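I've been eating at the same dark brown table for years and for most of that time it looked like a yard sale. Mail, chargers, a bowl from breakfast, another bowl from the breakfast before. So this is my way of getting a table cleared, cleaned and set for a plain weeknight dinner, and then dealing with the rest of the room while something is simmering. It takes me 11 minutes if I don't stop to read the mail!

## What you need

- two bowls in different sizes, plus a plate (mine don't match and I love that)
- a fork and a spoon per person
- water, in a bottle or a pitcher
- a roll of something to wipe with
- two soft cloths and a drop of dish soap
- one big bag for stuff that has to leave the room

## 1. Clear it all the way

Everything comes off, even the things that "live" there. I used to work around the piles and I'd end up wiping little islands between them. Dump it on a chair for now, you'll get to it in step 4.

## 2. Clean the top

Damp cloth with a tiny bit of soap, long strokes, then go over it again with the dry one right away. A shiny finish shows every streak (ask me how I know), so don't let the water sit. If you have a sticky ring from a jar, lay the damp cloth on it for a minute and it'll wipe off without scrubbing.

My table has a worn strip along the front edge where the finish has chipped down to the lighter wood. I go easy there and keep water off it. I bought a Priltwood touch-up pen in October and tried it on the underside first, and the color came out way too red, so the edge is staying the way it is. If yours bothers you, test the pen somewhere hidden before you commit!

## 3. Set it

Start with the biggest piece and build around it. I put the plate and the wide bowl down first, near each other, then tuck the little bowl in next to them for sauce or pickles or whatever. Fork and spoon go to the right because that's the hand I grab with. Tall things go toward the back so you aren't reaching over them with a full sleeve. 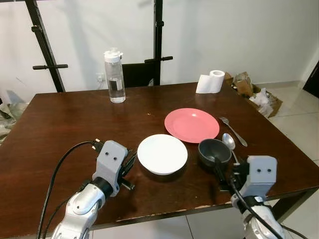 *Pink plate, white bowl, small gray bowl. Water and the roll stay at the back.*

A few things I've learned about the layout:

- Leave a gap between the bowls. You need somewhere for your fingers when you pick one up.
- Keep the small bowl close to you. It's the one you'll dip into most.
- A flip-top bottle is great on a crowded table, because a knock usually doesn't turn into a flood.
- Toilet paper is fine. I've owned cloth napkins from Warnholm for ages and they're still in the drawer with the ribbon on. Pull the loose end down so you can tear a sheet with one hand.

If you're setting for more people, do one place completely and then copy it. Going around with all the forks and then all the spoons sounds faster, but I always come up one short and have to start over.

## 4. Now the floor

Okay, so the table looks good and suddenly the rest of the room looks worse. Happens every time. I give it whatever cooking time I've got left and I go in this order: bag, fabric, cables, small stuff.

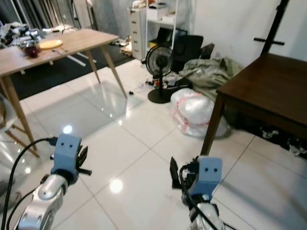
*Mid-tidy, with the striped bag tied up and the fan area still to go.*

**Bag.** Anything leaving the room goes in the big one. Tie it when it's full, and carry it out before you start another.

**Fabric.** Crumpled things get shaken out and folded, or hung up if there's a free hook on the coat stand.

**Cables.** Unplug first, then coil them loosely. I work from the fan outward, and I move the fan itself last so I'm not dragging the base over a cord.

**Small stuff.** Whatever's left on the tile gets scooped into one box and sorted later, sitting down, with a snack. White boxes on an open shelf hide a lot. Mine are the Fometti ones and I label the side that faces the wall, so it still looks neat.

Then sweep, if you have it in you. Light tile is like a glossy table, it shows crumbs from across the room.

## After dinner

Dishes straight to the sink, one quick wipe, dry cloth again. I leave the bottle out overnight and put away everything else.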